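About Drindov

Drindov is a website for people who like to argue, kindly, about science fiction television. We answer the questions that come to you at the end of an episode, when the credits are rolling and you're sure you missed something. Did that captain already know about the second ship? Why does the robot sound different after the pilot? Was the old man in the corridor ever seen again?

Corrado Lo Presti started it as a notebook. He was watching an old space serial with his brother, one episode a night after dinner, and the two of them kept stopping the tape to quarrel over things the writers had probably forgotten by lunchtime. He began writing the quarrels down, then typing them up, and by the time they reached the finale he had 200 of them (a good many still unsettled, if you ask his brother). Those pages became the first version of the site, and you can still read them in the archive, spelling mistakes and all.

These days there are seven of us, spread over more time zones than is convenient. We rarely agree on anything, and our page on whether a teleported person is still the same person has been rewritten so often that we've stopped keeping the old drafts. Baloyi, our episode guide, came along a little later, when we noticed that readers wanted to look up who appeared in what without wading through our opinions first. We like to think the opinions are the best part, but we do understand! 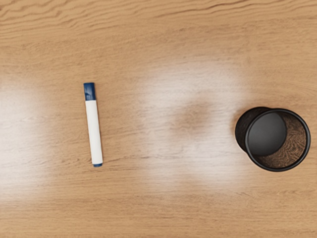
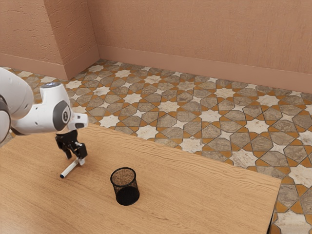
Grarano is the newest piece of the family, and the one we're fondest of just now. It's a long, slow rewatch that anybody can join, two episodes a week, with a discussion thread for each. You don't need to have seen the series before, and there are separate threads for newcomers, so please don't worry about having the ending spoiled. We were strict about that from the beginning and we've only become stricter.

We should mention Dudevix too, our yearly get-together in April, which began in Corrado's kitchen and now needs a proper hall. There's a quiz, a table of secondhand novels and annuals, and a very long debate about time travel that usually carries on in the parking lot.

If you have a question about a show, old or new, send it through the contact form. We read everything, though it can take us a while to answer, particularly if one of us feels the need to watch the whole season again first.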